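Millham's Thursday supper finds a bigger kitchen, and keeps the soup

If you have lived in Millham for any length of time you have probably eaten a Thursday supper, or washed up after one, or at least stood in the line outside the old Kazemi bakery on Ruro Street with your collar turned up, wondering whether there would be any lentil soup left by the time you got to the door. (There usually is. They make a lot of it.)

So it will please a good many people to hear that the supper is moving in December to the former Trasulier furniture showroom, two blocks down the same street, where there is a proper kitchen at the back and room for 115 people to sit down at once. The bakery could manage less than half of that, and only if everyone was friendly about elbows.

Pejman Pakzad started the suppers in the bakery's front room nine winters ago, when the heating failed in the apartments over the hardware store and he had a big pot of soup going anyway. He had meant to do it for one week. People brought their own bowls, and somebody's aunt brought bread, and the following Thursday there were twice as many of them at the door.

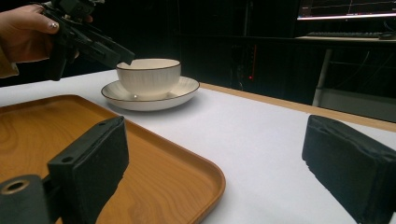
"I kept thinking we would stop when the weather got better," Pakzad said, "and then it was June and we were making cold yogurt soup and arguing over how much mint to put in." He still does most of the cooking himself, beginning a little after lunch, and he is the first to admit that he is not a tidy cook. The new kitchen has two deep sinks and a long counter, and he has already been over there three evenings in a row just to stand in it and think where things will go.

The price of supper stays where it has always been, which is whatever you care to put in the tin by the door. Last month the suppers served 495 meals, the most in any month so far, and on the busiest night the line went past the shoe repair shop and around the corner. A few families turned back when they saw it, and that bothered Pakzad more than anything else.

The showroom had stood vacant for almost two years. Its owner, Roscoe Rosenthal, sold sofas and dining sets there until he retired, and he has agreed to let the supper have the ground floor for $452 a month, heat included. He could surely have asked for more. Rosenthal was a regular at the bakery himself, generally at the table nearest the radiator, and he said he had grown tired of looking at a dark window every time he walked up for his dinner.

"It was a good room for selling tables, so it ought to be a good room for sitting at them," he said. He has also held on to several pieces of old stock in the basement, among them a sideboard that took four people and a great deal of discussion to get up the stairs last weekend.

There is still work to be done before the doors open. The floor near the entrance needs patching, the back steps want a railing, and the kitchen has to pass its inspection, for which a date has been set but not, as of this week, confirmed. A neighborhood collection for pots, shelving and a secondhand dishwasher reached $1000 on Monday, thanks in good part to a bake sale at the library and to one very competitive evening of cards.

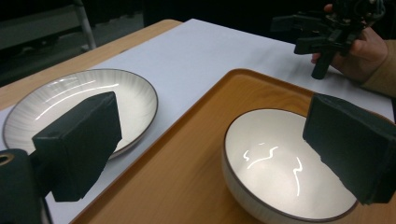 A plate, and a bowl on its tray, on a paper-covered table.

Plates and bowls are needed too, and they don't have to match. Anyone with crockery to spare can leave it at the bakery counter any morning before eleven, wrapped in newspaper if possible. Large serving spoons would be especially welcome, as would chairs, so long as they are sturdy and don't fold up by themselves. Mugs, on the other hand, are well in hand, and Pakzad asks very kindly that people bring no more of them.

The bakery will go on being a bakery, for those who were worried. The flatbread will still come out at seven and again at four, and the suppers will buy their bread from there just as they do now, only more of it. The front room will get its little tables back on Thursdays, for coffee.

Supper at the showroom will be served from half past five until eight. The first night's menu is lentil soup, rice with dill, roast chicken and an apple cake, and a pan of something without meat for anyone who would like it. People willing to peel carrots should come by at two and use the side door, as the front one sticks.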